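Norkumance Oiled Worktops: Care and Maintenance FAQ

Last revised Nov 19, 2022

These answers cover solid wood worktops and tables supplied with the Norkumance hard oil finish. They do not cover lacquered or varnished surfaces, which need different treatment. If you are unsure which finish you have, see the first question.

How do I tell whether my surface is oiled or lacquered?

Place a few drops of clean water on a part of the surface that gets regular use and leave them for ten minutes. On a worn oiled surface the water will darken the wood slightly. On a lacquered surface it will stay on top and the colour will not change. A freshly oiled surface also repels water, so if the top is new, check the delivery note instead. The finish code is printed under the order number. Codes beginning with H are hard oil.

How soon can I use a newly oiled worktop?

Light use is possible after 24 hours. Full hardening takes longer and depends on temperature and air flow. Until the oil has hardened, keep water off the surface, do not cover it with plastic sheeting, and do not leave rubber-footed items standing on it. Rubber and some soft plastics can soften fresh oil and leave marks that need sanding.

What should I use for daily cleaning?

A cloth wrung out in warm water with a little mild soap. Wipe along the grain and dry at once with a second cloth. Avoid scouring pads, bleach, ammonia and any spray sold for glass or ceramic hobs. Microfibre cloths are acceptable if they are clean. Used dry on a soft finish, they can dull it.

Does dry food such as rice or flour damage the finish?

No. Dry food can be brushed off. Damp food is a different matter, particularly carrot, beetroot, turmeric and anything acidic. Colour from these passes into the open grain within minutes if the oil layer is thin. Prepare them on a board or in a tray and wipe up juice as it falls.

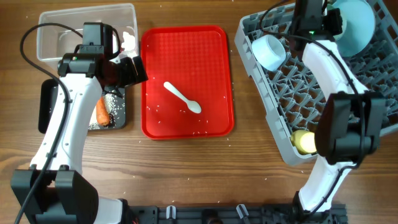

Staining is worst near sinks and hobs, where the oil wears fastest. Those areas usually need a fresh coat well before the remainder of the top. It is acceptable to oil them separately, provided the new coat is feathered out along the grain and any excess is wiped off at the edges.

How often should the worktop be re-oiled?

Apply 2 coats in the first month, then one coat whenever the surface starts to look pale or dry. In a busy kitchen this usually means 4 times a year. A side table may go far longer. Use the water drop test above and ignore the calendar if the two disagree.

What is the correct method for re-oiling?

Clean the surface and let it dry overnight. Sand lightly with 240 grit paper, always along the grain, and remove all dust. Apply a thin coat of oil with a lint-free cloth. Leave for 15 minutes, then wipe off everything that has not soaked in. No wet patches should remain. Oil left standing on the surface dries to a sticky film and has to be sanded back.

Can I use a different brand of oil?

Wallner hard oil and Tokus worktop oil have both been tested over our finish and are compatible. Olive, sunflower and other cooking oils are not suitable. They do not harden, and they turn rancid.

Are oily cloths a fire risk?

Yes. Cloths soaked in drying oil can heat up and catch fire without a flame or spark. Soak used cloths in water and lay them flat outdoors to dry before disposal. Do not fold them or put them in an indoor bin.

Can I stand bowls and pans directly on the wood?

Bowls at room temperature, yes, if the base is smooth and dry. Check the underside of ceramic and stoneware for an unglazed foot ring, which is rough enough to scratch when the bowl is turned or dragged. Lift, do not slide. Hot pans always need a trivet. Iron and steel must not be left standing in water on oak, as the tannin reacts with the metal and leaves a blue-black stain.
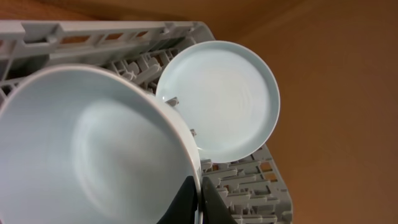
Large white bowl with a smooth, glossy surface.

How do I remove a white ring or a black stain?

White rings are moisture trapped in the finish. Sand lightly, re-oil, and repeat if a trace remains. Black stains on oak can be treated with oxalic acid solution. Wear gloves and eye protection, rinse well, and test first on the underside. The treated patch will be lighter until it has been oiled again.

My worktop has developed a gap at the joint. Is this a fault?

Wood shrinks in dry air, and small gaps often appear during the heating season. If the gap is still open in July, contact us with the order number and a measurement.

Is the finish covered by the guarantee?

The timber and glued joints are covered for 5 years. The oil finish is a wearing layer and is not covered. Fitting brackets are made by Drasik and carry that company's own terms.

Who should I contact?

Technical questions: A-yeong Na, finishes desk. Orders, spare oil and brackets: Sun-ja Yook, customer orders. Please quote your finish code in all messages.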